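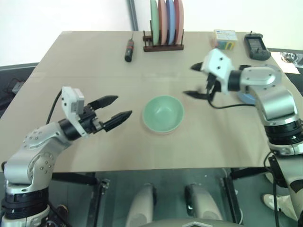 Lucero Ccori wrote under my last post that she gets to every oncology appointment with her dad, the doctor asks how the past weeks went, and they both go blank and say "fine, mostly." She wanted to know how I kept track when my husband was having chemo. It got too long for a comment, so you're getting a whole page on it!

How to keep a symptom notebook you'll really use

Get a small paper notebook. I started with an app called Flinar and liked it okay, but my husband couldn't stand looking at his phone on bad days, and I wanted something either of us could grab. Mine had 110 pages and lasted through the whole treatment with room left over (I wrote grocery lists in the back, don't tell him).

On the inside cover, put the phone number for the cancer center, the after-hours number, and the full medicine list with doses. Ask the nurse exactly what should make you call right away, including what temperature counts as a fever for your person, and copy that down word for word. Don't go by what my husband was told, or by anything you read on a page like mine.

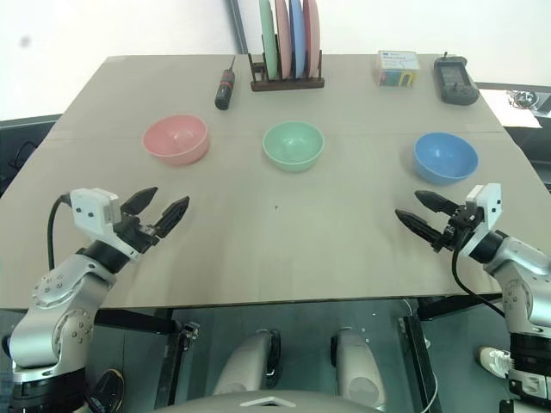

By Marlene Figueiredo
Caregiver Notes, Valtham – updated in February

Now the daily part. Give each day half a page, and write in it at the same time if you can. We did ours at 8 p.m., after the dishes. I put down:

Treatment day number (day 1 is the infusion)
Temperature, and when it was taken
Pain, nausea and tiredness, each from 0 to 10
What he ate and drank
Any extra pills, with the time
Anything odd

For drinks, I found out that his favorite mug held 300 ml, so I just made a tick for every mug. Much easier than measuring! Food I kept loose – "half a bowl of soup, toast" is plenty.

"Anything odd" turned out to be the most useful line. Tingly fingers went in there, and a metal taste, and the hiccups that wouldn't quit. I'd never have remembered the hiccups.

The night before an appointment, read back over the pages together and pick your top 3 questions. Write them on a fresh page with space under each one for the answer. Ask them first, before the chat gets going, and if you don't follow the answer, ask for it again in plainer words. I did that a lot.

If you miss a day or 2, leave it blank and pick up again tonight. Please don't fill it in from memory. I tried it once and mixed up which night he'd been sick.

Lucero, if your dad would rather do the writing himself, let him, and just ask if you can read it before you go in.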